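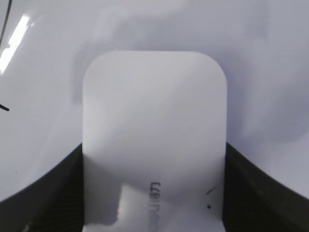 May, evening. Gripper test, second pair of fingers

Today I changed the Greston fingers for the Vukar ones, the dark pair with the fine texture. The white piece stands upright between them, and the small printing on it runs sideways in the wrist camera. With the light so strong on the lower part I could not read it well.

I made 30 grasps with each pair. Greston dropped the piece 7 times. I have not yet finished the table for Vukar. Tonantzin Camacho thinks the closing force is still too high, and I agree with her. Tomorrow I will lower it in the Palacios controller and begin again from the first grasp.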